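My Robot Says It Did a Great Job

January 9, 2024

I've been putting off writing this because I like the people at Monov, and I still like the arm they sold us. But run 103 has been bugging me since June, so let's have it out.

The job is wiping a whiteboard. That's it! Pick up the eraser, clean off the marker, put the eraser back. We run it at our little shop in Skedivitz as a warm-up before the harder stuff, and the control software (Clillel, if you've used it) scores every run for you. Green check or red X. Run 103 got a green check. The line was still on the board.

So I went back through the wrist camera pictures, which I should've been doing all along.

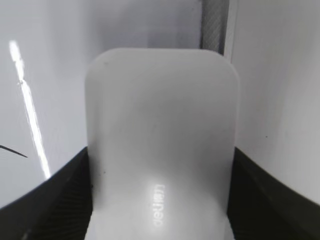
Eraser between the fingers, as the wrist camera sees it.

Looks fine, right? I'd have passed it too. And that's my whole beef, because from that close up you can't see the board's writing at all. The software knows the fingers stopped closing on something. It knows the arm went through its wiping path. It adds those up and calls the board clean, and at no point does it look at the board. I had 1,823 green checks in my log, and I'd been bragging about them to anybody who'd stand still.
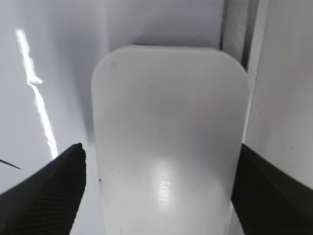 Another close view, with glare on the white plastic.

I wrote to Clillel support and they told me, very nicely, that the check means "motion completed." Okay, but then write "motion completed"! A green check next to the words "wipe board" tells a tired person at the end of a shift that the board got wiped. I don't think that's me being picky. If my dishwasher lit up "clean" when all it meant was "the motor ran," I'd send it back.
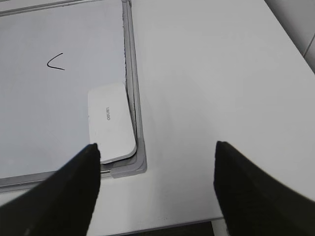

Eraser by the corner of the board, marker line up and to the left.

Sure, it's only a marker line. Swap in a guard that needs latching, or a valve, and the same green check gets somebody hurt. The folks over at Lins use the same scoring on a press line and that makes me queasy.

We now take 2 extra pictures of the board, before and after, and a person looks at both. It costs us roughly 3 minutes a run. My boss hates it. I'd still rather have the slow log I can believe, and I'd like Clillel to change that label before summer.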